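Veg storage that works – clear bags or a basket?
Posted in Kitchen & Pantry, May
by Grastari

Okay, I have become a bit of a vegetable storage tragic and I need somewhere to talk about it. We did a huge clear-out of the kitchen last month (I found a jar of cloves older than my youngest) and I've gone over to two lots of storage: clear plastic bags for anything that lives in the fridge, and a white plastic basket with holes in the sides for whatever stays on the bench.

It's brilliant! I can open the crisper and see what I've got without rummaging, and the kids have started grabbing carrots on their own because they're right there in front of them. I've even stopped buying capsicums I already had.

Bag on the go, basket behind it:

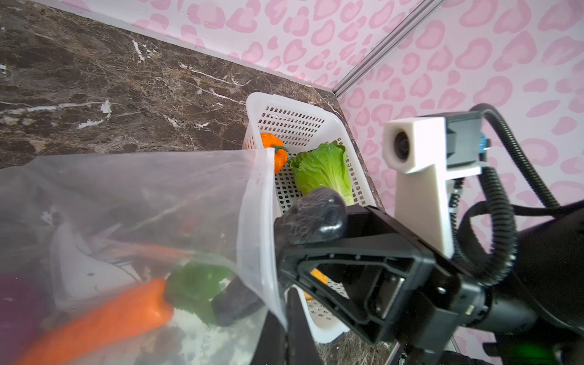 What I'd love to know from you lot:

1. Do you wash before bagging, or only when you're about to cook?
2. Paper towel in the bag, yes or no?
3. Would you keep lettuce in the basket at all, or only while you're sorting?

Reply #1
by Wedel

Love the wallpaper!! Pink leopard spots with that dark marble, I'm very jealous. My kitchen is magnolia from end to end and I'm not allowed to touch it till the lease is up.

Wash just before cooking, every time. I used to do the whole lot when I got home from the shops and the carrots went slimy on me. Paper towel yes, one sheet, swapped when it feels damp.

Reply #2
by Hundeo

Have to disagree on the washing. I wash everything the minute it comes in the door, spin it or dry it properly on a tea towel, then bag it. The drying is the whole trick – if you rush that bit then sure, you get slime. Mine's good for 9 days most of the time, carrots longer.

And lettuce goes straight in the fridge for me. A little pumpkin with the stem still on can sit out in a basket for ages and be perfectly happy, but a lettuce flops on my bench by teatime. I'm in Townsville though, so make of that what you will.

Reply #3
by Grastari

Ooh, I hadn't thought of the spinner! It's at the back of a cupboard somewhere. Point taken on the lettuce, it can have the bottom shelf.

Wedel, the wallpaper was my one big splurge and I grin at it every single morning.

Reply #4
by Văduva

I'm going to be the grump and say skip the bags. I sewed a stack of cotton ones out of an old sheet and keep them slightly damp, and my greens are crisper than they ever were in plastic. Carrots I stand in a tub of water with the lid on.

Agree about the basket, holes are a must. I had a solid tub for spuds and the smell, well.

Reply #5
by Hundeo

Cotton dries everything out at my place, I tried it for a whole summer. Also you can't see in! Half the joy of a clear bag is spotting the one sad carrot before it takes its mates down with it.

Reply #6
by Văduva

Label them, problem solved. I've got little tags cut from a cereal box, tied on with string. I also rinse and reuse the plastic ones that come home with us anyway, they dry nicely over a wooden spoon stood up in a jar.

Reply #7
by Wedel

Fold the top over loosely too, don't knot it. I used to tie mine tight as a drum and then rip the bag getting back in.

Reply #8
by Grastari

Right, I'm doing a trial. Half the carrots washed and spun and bagged, half left as they are with a paper towel, and I'll run up one cotton bag for Văduva's side of things (pillowcase is already on the table, scissors are out). Same shelf, same fridge. Will post how they all look at the end of next week – so keen for this!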